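창작 워크숍 숙소 및 행사장 안전 점검표 (점검 의견 포함)
대상 시설: Te Moana 문학 레지던시 본관, 별채, 낭독 홀
행사: Losimard 단편소설 워크숍 및 Kurnley 낭독의 밤
점검일: 9/4/19

점검 의견은 각 항목 바로 밑에 적었습니다. 표시는 '양호', '보완', '재점검' 세 가지입니다. 올해는 참가 작가들이 밤늦게까지 원고를 쓸 수 있게 별채를 통째로 열기로 해서 살펴볼 곳이 꽤 늘었는데, 건물 상태가 기대보다 훨씬 좋아서 도는 내내 기분이 좋았습니다!

1. 출입구와 대피로

1-1. 본관 정문이 안쪽에서 열쇠 없이 열리는가: 양호
의견: 손잡이를 새로 갈았더군요. 한 손에 원고 뭉치를 들고도 쉽게 열립니다.

1-2. 낭독 홀 비상문 앞에 물건이 없는가: 보완
의견: 책 판매대를 접어서 비상문 옆에 세워 두었습니다. 문이 열리는 폭을 가리지는 않지만 행사 당일에는 반드시 창고로 옮겨 주세요. 판매대는 입구 왼쪽 벽을 따라 놓는 것이 제일 좋습니다. 줄이 길어져도 통로가 남습니다.

1-3. 대피 안내도가 층마다 붙어 있는가: 양호
의견: 별채 2층 안내도는 예전 방 이름(시인의 방, 번역가의 방)으로 적혀 있습니다. 지금 문패와 다르니 October 점검 전에 새로 인쇄해 붙여 주십시오. 옛 이름이 참 마음에 들어서 아쉽긴 합니다만, 밤에 연기 속에서 찾을 이름이라면 문패와 같아야죠.

1-4. 비상 조명이 켜지는가: 양호
의견: 차단기를 내리고 확인. 복도, 계단, 홀 모두 바로 들어왔습니다.

2. 낭독 홀

2-1. 좌석 수가 허가 인원 이내인가: 양호
의견: 허가 인원 130명. 배치도상 의자는 이 숫자를 넘지 않습니다. 작년처럼 뒤쪽에 서서 듣는 분들이 생기면 입구에서 인원을 세어 주세요. 서 있는 분도 인원에 들어갑니다.

2-2. 의자 열이 서로 고정되어 있는가: 보완
의견: 앞쪽 열은 연결 고리가 잘 걸려 있고, 마지막 두 열은 고리가 빠져 있습니다. 고리는 무대 옆 서랍에 있습니다.

2-3. 무대 가장자리가 눈에 잘 띄는가: 재점검
의견: 야광 테이프가 오른쪽 끝에서 들떠 있습니다. 낭독자는 대개 원고를 보면서 걸어 나오니 여기는 꼭 다시 붙여야 합니다. 조명을 낮춘 상태에서 한 번 더 보겠습니다.

2-4. 마이크와 조명 전선이 바닥에 고정되어 있는가: 양호
의견: 아주 훌륭합니다. 전선 덮개가 무대 밑에서 음향 탁자까지 끊김 없이 이어집니다. 다른 행사장에도 보여 주고 싶을 정도예요.

2-5. 무대 계단 난간이 흔들리지 않는가: 양호

2-6. 휠체어 자리와 경사로가 확보되어 있는가: 양호
의견: 휠체어 자리가 맨 뒤가 아니라 가운데 통로 쪽에 있어서 반가웠습니다. 무대에 오르는 경사로도 있으니 낭독자에게 미리 안내해 주세요.

3. 집필실 (별채)

3-1. 책상 주변 콘센트와 멀티탭 상태: 보완
의견: 멀티탭에 멀티탭을 이어 쓴 방이 한 곳 있습니다. 노트북과 스탠드 정도라면 벽 콘센트로 충분합니다. 전기 히터는 멀티탭에 꽂지 않도록 방마다 안내문을 붙여 주세요.

3-2. 스탠드 전구 규격: 양호
의견: Fotberg 스탠드로 통일했네요. 전구 규격이 갓 안쪽에 적혀 있어서 확인이 정말 편했습니다.

3-3. 창문이 열리고 잠금장치가 작동하는가: 양호
의견: 북쪽 방 창틀이 조금 뻑뻑하지만 끝까지 열립니다.

3-4. 초와 향을 쓰지 않는가: 보완
의견: 선반에 초 받침이 남아 있는 방이 있습니다. 분위기는 이해합니다(저도 글 쓸 때 촛불을 참 좋아합니다). 그래도 종이가 이렇게 많은 방에서는 안 됩니다. 치워 주세요.

3-5. 연기 감지기 작동: 양호
의견: 방마다 시험 버튼을 눌러 확인. 소리가 복도 끝까지 잘 들립니다.

4. 자료실과 서가

4-1. 서가가 벽에 고정되어 있는가: 양호
의견: 기증 도서 662권이 정리를 마쳤습니다. 지난번에는 바닥에 상자로 쌓여 있었는데 이제 모두 서가에 꽂혀 있어요. 정말 고생 많으셨습니다!

4-2. 무거운 책이 아래 칸에 있는가: 보완
의견: 사전과 전집 일부가 맨 위 칸에 있습니다. 어깨 높이 아래로 내려 주세요.

4-3. 발판 사다리 상태: 양호
의견: 미끄럼 방지 고무가 새것입니다. 사용 후에는 접어서 서가 끝에 걸어 두십시오.

4-4. 원고 보관함과 복사기 주변 통풍: 양호
의견: 복사기 뒤쪽으로 손이 들어갈 만큼 공간이 있습니다. 종이 상자를 그 틈에 넣지 말아 주세요.

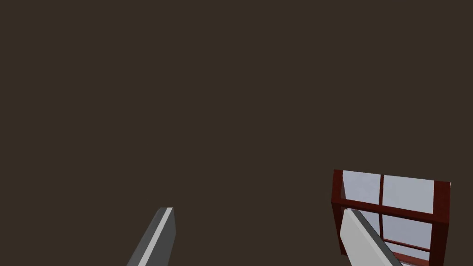 사진 1. 짙은 갈색 바탕, 오른쪽 아래에 검붉은 테두리의 작은 창

5. 숙소와 주방

5-1. 침실 인원이 배정표와 일치하는가: 재점검
의견: 배정표가 아직 확정 전입니다. 숙박자와 당일 참가자를 합쳐 58명으로 들었는데, 숙박자만 따로 적은 명단을 현관에 비치해 주세요. 대피 후 인원 확인은 그 명단으로 합니다.

5-2. 가스 밸브와 소화기 위치 표시: 양호
의견: 소화기 압력 정상. 표지가 눈높이에 있어 찾기 쉽습니다.

5-3. 알레르기 표시: 양호
의견: 참가 신청서의 식사 항목을 주방 문에 그대로 옮겨 적어 두셨습니다. 아주 좋은 방법입니다. 다만 이름 대신 방 번호로 바꾸면 더 좋겠습니다.

5-4. 욕실 바닥 미끄럼 방지: 보완
의견: 별채 아래층 욕실 매트가 닳았습니다. 교체 요망.

5-5. 구급함 내용물과 유효 기간: 양호
의견: 반창고가 넉넉합니다. 종이에 베이는 분이 해마다 꼭 나오니 다행이에요.

6. 야간 낭독과 야외 산책

6-1. 정원 길 조명: 양호
의견: 연못 쪽 등이 살짝 기울었지만 밝기는 충분합니다.

6-2. 야외 낭독용 천막 고정: 재점검
의견: 천막이 아직 도착하지 않았습니다. 설치가 끝나면 말뚝과 줄을 확인하겠습니다. 바람이 세면 주저 말고 홀로 옮겨 주세요. 홀에서 듣는 시 낭독도 정말 근사합니다.

6-3. 비상 연락처 게시: 양호
의견: 현관, 주방, 홀 입구에 게시. 참가자 안내 책자 뒤표지에도 넣어 주시면 좋겠습니다.

종합 의견
행사 진행에 지장을 줄 문제는 발견되지 않았습니다. 2-3, 5-1, 6-2는 개막 전에 다시 보고, 나머지 보완 항목은 처리되는 대로 해당 칸에 표시해 주세요. 작은 부분까지 이렇게 정성 들인 문학 행사장을 점검하게 되어 무척 즐거웠습니다. 올해 낭독회도 기대하고 있습니다!

보완 처리 확인: ________
재점검 확인: ________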